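Skip to content Home Projects Student Work Reports Contact

Reading time: 6 minutes

Surfaces in Shared Living Rooms: How Small Objects Are Kept, Displayed and Put Away

Final report of the Domestic Interiors project group
Sveva Pagano, Euan Mackay, Selamawit Ejigu
Project supervisor: Etornam Addo

Last updated: December 16, 2019

1. Introduction

The present report sets out the work of the Domestic Interiors project group on the use of horizontal surfaces in small living rooms. It was prepared as part of the second-year module in Interior Studies and follows the project outline submitted in June.

The module asked each group to choose one ordinary feature of the home and to study it in a place where people live. Our group chose surfaces: table tops, cabinet tops, shelves, seats and the upper faces of boxes and appliances. A surface of this kind is seldom bought for the objects that end up on it. A dining table may hold post for several weeks, and a stool may never be sat upon. We wished to find out how residents decide what may stay on a surface, what must be moved, and who does the moving.

The study was carried out in shared flats in the Drillemow building. Permission was obtained from all residents through the building office, and Nuwan Herath acted as the contact for the residents throughout. Residents were asked not to tidy before a visit. Two of them told us afterwards that they had tidied all the same, and their rooms have been kept in the study with a note to that effect.

2. Aims

The project outline listed the aims as follows.

a) To record which surfaces in a living room are in daily use and which are kept for display.
b) To learn how residents speak about the difference between the two.
c) To propose a simple storage arrangement for a room in which one table must serve for eating, working and opening parcels.

Aim (c) was added at the request of the supervisor, who considered that the first two aims alone would lead to a description without a result.

3. Method

We visited each living room twice, once in the morning and once in the evening. At each visit one member of the group spoke with the residents while another drew a plan of the room. The plan showed the furniture, the sockets and the position of the door. Objects on the surfaces were entered on a separate record sheet under one of three headings: in use, in waiting, and on display.

"In use" was applied to anything the resident expected to pick up the same day. "In waiting" was applied to anything that had been put down and had not yet found its place, such as a delivery box, a receipt or a garment to be returned to a friend. "On display" was applied to anything the resident wished to have seen.

The second heading caused the most difficulty. Residents often disagreed with us, and with each other, over whether an object was waiting. In such cases the word of the person who owned the object was taken as final. Where the owner was absent the object was left off the sheet.

In total 51 record sheets were completed. Sheets were copied out in a clean hand by Selamawit Ejigu and checked against the plans by Euan Mackay. The interviews were conducted and summarised by Sveva Pagano.

4. Findings

4.1 The central table

In nearly every flat the main table stood in the middle of the living room and was the surface most often cleared. Folding tables were common. Residents valued them because the room could be opened up for guests, but few had folded the table away since moving in. Several said that they had forgotten it could be done.

Objects on the central table were mostly in use or in waiting. Cardboard packaging was the item most frequently recorded as waiting. The usual explanation was that the box might be needed if the goods had to be sent back. A box kept for this purpose tended to be flattened first and then left on the table until the next meal, when it was moved to the floor or behind the sofa.

Drinks, telephones and items connected with telephones were nearly always recorded as in use. Residents placed them near the edge closest to where they sat, and became uneasy when we asked whether they might be kept elsewhere.

4.2 Cabinet tops

Cabinet tops behaved quite differently. Here the objects were small, they stood close together, and most were on display. Figurines, dolls and souvenirs were typical. They were dusted in place and seldom lifted. When a cabinet was opened to reach something inside, the row on top was left undisturbed, and residents described this as the chief advantage of a cabinet with front access over a chest with a lid.

Residents were able to say where each item on a cabinet top had come from. The same residents could not always say where the things on the table had come from, even when these had arrived that week. We consider this one of the clearer results of the study.

4.3 Seats used as surfaces

Stools were used as stands at least as often as they were used as seats. Fans, bags and folded clothing were the items most commonly found on them. A fan on a stool was preferred to a fan on the floor, as the air then reached people seated at the table or on the sofa.

Sofas carried a further kind of display. Soft toys were given fixed places on the cushions and were moved aside when the seat was needed. In one flat the residents had agreed an order for them and restored it each evening. Euan Mackay has proposed that these be given a heading of their own, "residents' companions", but the group decided to keep to the three headings for the sake of consistency.

4.4 Arrangement of one room

The two photographs show the same home, first at the table and sofa, and then at the cabinet.
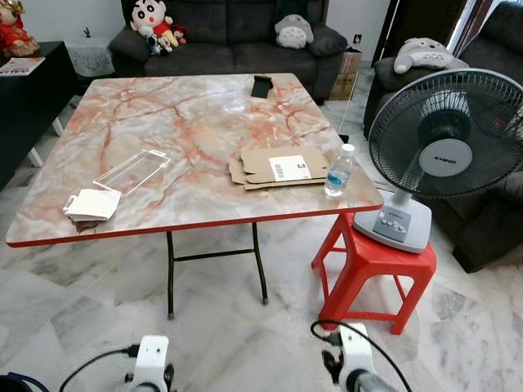
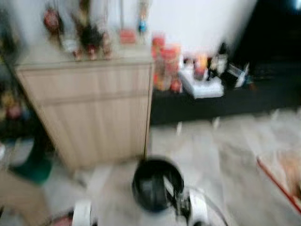
Student Reports in Interior Studies, Issue 3, p. 100

The room was chosen for closer discussion because it contains all of the kinds of surface described so far. The folding table has a glossy top with a marble-like pattern, and the flattened box upon it still carries its shipping label. A desk fan stands on a red plastic stool at the side of the table. On the sofa behind are the soft toys, among them a grey Totoro propped against a cushion. The cabinet, of light wood with a grooved front, has its small figurines set out along the top.

The division between the two parts of the room agrees with the findings in 4.1 and 4.2. Things that come and go are placed on the table, and the collection has the cabinet. The sofa lies between these uses, since it must be available for sitting and also serves for display.

5. Proposal

Our proposal is a shallow tray unit, to be kept beneath or beside the central table and brought out when needed. It has been given the working name Clasis. It would hold packaging, post and other waiting items in one place, so that the table can be cleared in a single movement before a meal.

The unit has 3 compartments. The widest is intended for flattened cardboard and should be open at both ends. The second is for papers and cloths. The third, the smallest, has a raised lip and is for objects that roll.

A first model was made in card and a second in thin board. The card model bent when lifted with one hand. The second was firm but heavier than we had hoped, and Etornam Addo advised us to reduce the depth of the sides. A revised drawing is included in the folder submitted with this report.

We do not propose any change to cabinet tops. Residents were content with them, and a display which has been built up over a long period would gain little from additional furniture.

6. Limitations

The study was confined to one building, in which the living rooms are of similar size and shape. Homes with a separate dining room would very likely give other results. Our three headings were also of our own devising – a different group might have drawn the lines elsewhere, particularly with regard to objects in waiting.

Two visits to each room did not allow us to follow a single object for any length of time. It would have been useful to know how long a flattened box remains in a living room before it is used or thrown away. We had residents' estimates on this point, but these varied so widely that they have been left out.

Finally, the tray unit has not been tried in a home. Any claim about its usefulness must wait until that has been done.

7. Acknowledgements

The group thanks the residents of the Drillemow building for their patience and for a good deal of tea. We are grateful to Nuwan Herath for arranging the visits and for lending a measuring tape when ours was mislaid, and to Etornam Addo for comments on two earlier drafts. The record sheets and plans have been deposited with the module office and may be consulted there on request.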